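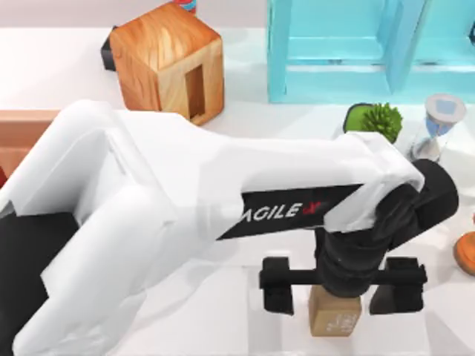
Do you need a special cleaner for a white tabletop?
Plain dish soap and warm water will handle nearly everything that lands on one. Most of the sprays sold for white surfaces are dish soap with perfume in it, at a price that ought to make you suspicious.

I have had a white kitchen table for six years and a white desk for longer than that, and in that time people have pressed on me every powder, paste, eraser and miracle cloth going. I tried a lot of them. My opinion of the whole aisle is low. What follows is what I still do, and what I quit doing.

Everyday wiping
A small squirt of dish soap in a bowl of warm water. Wring the cloth out well, wipe, then go over it again with a cloth that has only water on it. People skip the second pass and then complain the table looks dull. It's dull with soap. I was given a bottle of Vultia surface shine to cure exactly this problem and it left the table duller than before, with a smell of artificial pear.

Coffee and tea rings
Baking soda mixed with a little water until it's about like toothpaste. Leave it on the ring while you wash the dishes, then wipe. If a faint mark is left, do it again tomorrow before you reach for something stronger. I don't believe in adding vinegar to the baking soda. It fizzes, everybody enjoys the fizzing, and what you have left afterward is mostly salty water. Use one or the other.

Turmeric, curry, tomato sauce
Get it early. Old turmeric on white is a nuisance and I won't pretend otherwise. Sunlight does fade it. My sister-in-law Gladys Apaza put a stained cutting board out on her back step one August and the yellow was mostly gone in 2 afternoons. I can't put my kitchen table on the back step, so I use placemats on curry night.

Ballpoint and marker
Rubbing alcohol on a cotton ball, dabbed. Test it underneath first, because some finishes go cloudy and you won't get that back. Hairspray was the old advice, and it may have worked when hairspray was mostly alcohol. The can I tried left me with ink and a sticky patch.

Melamine sponges
They work. They work because they are very fine sandpaper. On a glossy white top you'll have a clean spot and, sooner or later, a flat-looking spot in the same place. The Femport package says "safe on all surfaces," and then on the back, in tiny print, tells you not to use it on anything polished. Read the back of things.

Yellowing
If the whole top has gone slightly yellow, it may be the finish aging, and no cleaner is going to scrub that out. Before you give up, wash one corner twice with soap and compare it to the middle. Cooking grease builds up so slowly you stop seeing it. Mine turned out to be grease. Octavio Huaranga's, next door, was the finish, and he spent $36 on whitening cream finding that out.

Bleach
I don't use it on tables. Diluted bleach has its uses, but a crumby breakfast table isn't one of them, and it ruins sleeves. Never mix it with vinegar, ammonia or another cleaner.

Cloths
Old cotton T-shirts, cut up. Microfiber is fine too, but wash it without fabric softener or it just pushes the grease around. Colored rags can bleed onto white when you use them with alcohol, so keep a few pale ones in a jar under the sink.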